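Search this repository Go

# Sullura Kitchen Tasks – Data Card

Apr 18, 2018
By Hye-jin Cheon and Costel Mladenović

## Scope

The set holds 271 episodes of stovetop work recorded in home kitchens under the Arkum operating rules, version 3. It is meant for training and testing manipulation policies on household stoves. It is not meant for certifying any machine for use near heat.

## Operating rules

1. Recording with a burner switched on is not permitted. The operator checks every control knob before the arm is enabled and again after each reset.
2. Two people are present at all times. One of them holds the stop button and has no other duty.
3. Arm speed stays at the Adia low setting within reach of the cooktop.
4. Cookware and utensils are those already in the home. Handles may be wrapped with tape for grip or marking, and the tape is noted in the episode log.
5. Stoves are recorded in their ordinary condition. Operators do not scrub or polish surfaces before a session, as wear and residue are part of what a policy must handle.
6. A session ends after 16 resets or at the resident's request, whichever comes first.

## Review

Each episode is read by one reviewer from the Sullura group and one from outside it. Ok-hee Geum keeps the review log. Episodes that break rule 1 or rule 2 are deleted in full – partial trimming is not accepted. Breaches of the other rules are flagged and kept.

## Known limits

Wrist views are often tilted and close, and large cookware may extend past the edge of the view. Gas ranges are few. Labels for utensils inside pots were revised in November and still differ between reviewers, mainly where only the handle can be seen.

## Contact

Questions on the rules go to Seung-woo Oh. Removal requests from residents go to Bo-ram Nam and are handled before any other change to the set.
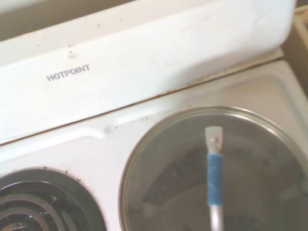
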